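Every AI summit ends with a pledge to keep talking, and the pledge is always signed by people who were talking already. July's gathering in Gonov drew 300 delegates and produced 2 pages on shared safety testing. I read both over one coffee.

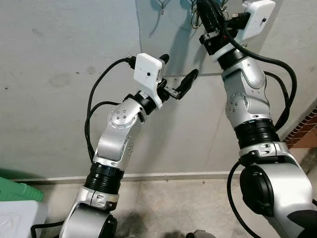

Edgars Dambrauskienė thinks I'm being unfair, and that a dull text everyone signs beats a sharp one left in a drawer. Maybe so. I'd still like one test result to cross a border before the next buffet - even a boring one.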